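4. Time Alignment and Pose Recovery

4.1 Input streams

The software described in this section, Gitora, takes the raw logs of a demonstration and returns one time-ordered record that a policy learner can read. Its inputs are the wide-angle video from the hand-held tool, the glove readings, and the video from a fixed camera near the table. The streams are written by separate processes, and we made no attempt to trigger them together. Each process stamps its samples on arrival, so the stamps include transport delay as well as capture time.

The test task is vase arrangement. The operator picks up a bouquet, brings the stems over the opening of a vase, and lets go. We chose it for the software and not for the task itself: the stems are long, the grasp point is far from the point of contact, and a small error in wrist angle becomes a large one at the stem tips. Timing faults that pass unnoticed in a block-stacking log show up quickly.

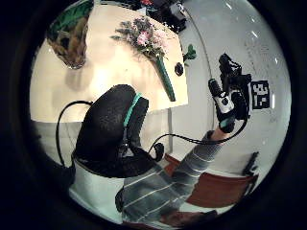

4.2 Clock offset

Offset between streams is estimated in two passes. The coarse pass correlates the magnitude of wrist rotation from the glove with the magnitude of image rotation in the tool video. Only magnitudes are used, so the pass needs no knowledge of how the camera is mounted. It fails when the operator holds still, and the operator is therefore asked to roll the wrist at the start of each take.

The fine pass works on marker detections. Marker poses from the fixed camera are interpolated at the shifted glove stamps, and the shift is adjusted until the residual in relative rotation stops falling. Before correction, the tool video lagged the glove by nearly 80 ms. The lag was stable within a take but changed when the recorder was restarted, so a stored constant cannot be used. Drift within a take was too small to model and we fit a single offset per take.

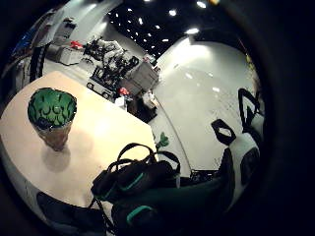
The same residual also serves as a health check. A take whose residual stays high after the fine pass is put aside with its log, and the software does not try to repair it. In our use the usual cause was a wrong marker map, most often after someone had refitted a marker and left the old map in the configuration directory. Gitora now writes a hash of the map into each log header - a small change that removed most of the manual checking.

4.3 Lens model and marker poses

The tool camera bends straight lines strongly toward the rim of its image circle. A standard pinhole model with polynomial distortion gave poor results there, and we replaced it with the Brumen model, which treats the angle from the optical axis as the primary variable. Detections beyond a fixed angle are dropped. Those inside it are refined in a locally undistorted patch, since running the detector on a fully undistorted image wasted most of its time on stretched pixels.

Hands and cables cover the markers often. When only one face of a marker cube is detected, the pose has two candidate solutions of similar error. We keep both and let the smoother choose, using the glove rotation as a prior. Picking the lower-error solution at once caused sudden flips in the recovered wrist pose, and these flips survived every low-pass filter we tried.

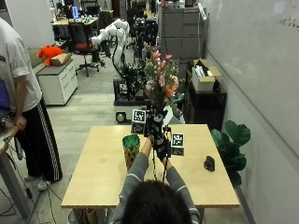

Ionescu objected, on reading a draft of this section, that carrying both solutions only postpones the decision, and that a glove prior with its own bias could lock the smoother onto the wrong branch for a whole take. The concern is fair. We added a test that releases the prior whenever two faces of the same cube are detected together and then compares the branch before and after. If the branch changes, the segment is split at that point and smoothed again from both ends.

4.4 Export to the planner

The aligned record is resampled to the tool video and passed to the Skorstead planner as a sequence of tool poses with grasp states. The planner does not receive the glove joint angles. Workspace limits are read from the fixed-camera calibration, and poses outside them are flagged but kept. Clipping them would change the shape of the approach to the vase, where the height of the stems matters most. 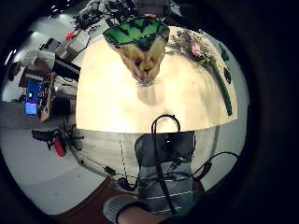

Figure 2. View from the hand-held tool, with the vase and bouquet on the tabletop. Note the curvature of the table edge.

Segments with a released prior carry a flag through export. The planner can exclude them, but we left them in for the runs reported in Section 5.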